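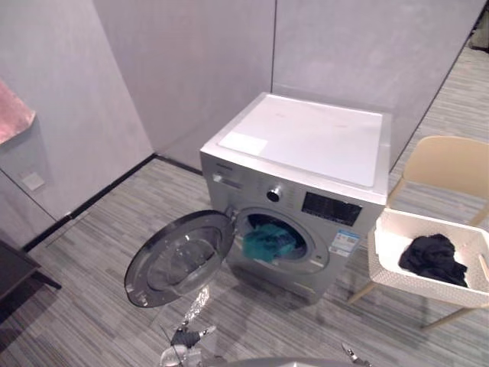

A front-loading washing machine with its door open and a laundry basket on the chair next to it.

Young Readers > Things at Home > How a washing machine works

Last updated: May

A washing machine cleans clothes with water, detergent and a lot of turning. People used to do the same work with their hands, a tub and a bar of soap, and it could take a whole Monday.

The drum

The round space where the clothes go is called the drum. It is made of metal and has hundreds of small holes in it. Water comes in through the holes and goes out through them too. The drum sits inside a bigger tub that you cannot see, and the tub holds the water.

When the drum turns slowly, it lifts the clothes up one side. Near the top they fall back into the water with a slap. This happens again and again, and it shakes the dirt loose.

The door

The door is a thick, see-through bowl with a ring round it. The bowl shape pushes into the opening and keeps the clothes back in the drum. Round the opening is a soft grey seal called a gasket. It presses against the door so that water can't leak out on to the floor. If a sleeve hangs over the edge, like the green cloth in the picture, it has to be tucked in before the door is shut.

The door locks while the machine is working. You will hear a click.

The drawer and the dial

Detergent goes in the drawer at the top left. Water runs through the drawer and carries the detergent down to the clothes. Detergent helps water get hold of grease, which plain water slides off.

The round dial chooses the programme. A wash at 60 degrees is hot and is often used for towels and sheets. Many clothes need a cooler wash. The label sewn inside a jumper or a shirt tells you which.

The spin

After washing, the clothes are rinsed in clean water and a pump pushes the used water down the drain. Then comes the spin. The drum may turn 400 times a minute on a gentle programme and much faster on others. The clothes are pressed against the sides, and the water in them flies out through the holes.

Clothes are still damp after a spin, so they need to be hung up or put in a dryer.

Staying safe

Never climb into a washing machine, and keep pets out. Ask a grown-up before you touch the detergent or start a wash.

Words to know

Drum: the turning part that holds the clothes.
Gasket: a soft seal that keeps water in.
Rinse: to wash the soap out with clean water.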